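Cleaning cloth

A cleaning cloth is a piece of fabric used to wipe, dry or polish household surfaces. Most are square or slightly oblong and are sold singly or in packs for use in kitchens, bathrooms and workshops. Common materials are cotton, linen, viscose and microfiber, a synthetic fabric made from very fine polyester and polyamide fibers. Cloths are sorted by fabric, weight, weave and edge finish, and in many homes also by color.

Materials

Cotton cloths were the usual type before synthetic fabrics became cheap. Old sheets, shirts and towels were cut down for the purpose, and this is still common. Cotton takes up water well but tends to leave lint on glass. Linen sheds less and is preferred for drying glassware. Viscose cloths are thin, soft when damp and stiff when dry. Microfiber picks up dust without any liquid, though fabric softener coats the fibers and makes them less effective.

Edges and hems

The edge of a woven cloth has to be finished in some way or it will fray. The main methods are a folded hem, an overlocked edge, a bound edge and, on synthetics, a cut sealed by heat. A folded hem is made by turning the fabric over once or twice and stitching it down, so it is thicker than the rest of the cloth.
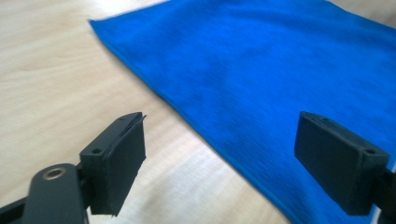 Folding usually begins with the cloth spread on a flat surface such as a table or counter. The fabric is smoothed from the center outward, and the corners are pulled out before any edge is brought over. The hem is the best guide for lining up the layers. On a blue cloth laid over pale wood it shows as a narrow raised line, a little darker and more teal than the fabric next to it, with a thin shadow beside it on the tabletop. Shallow wrinkles can be pressed out by hand. A square cloth is commonly folded in half twice, giving four layers and eight wiping faces - each can be used in turn before the cloth is rinsed.

Color coding

Many cleaning firms assign a color to each area of a building to keep dirt from being carried between rooms. The Risardale system, used in rental apartments, has blue for tables and desks, green for kitchens, yellow for sinks and red for toilets. Other systems differ, and a household may use any colors it likes.

Care and storage

Cloths are washed apart from clothing, and microfiber apart from cotton. They are dried fully before being put away. Stacks are kept in a drawer or on a shelf, with the folded side facing out. The Drakura catalog lists household packs of 12 and trade cartons of 500.

See also: Dish towel, Duster, Sponge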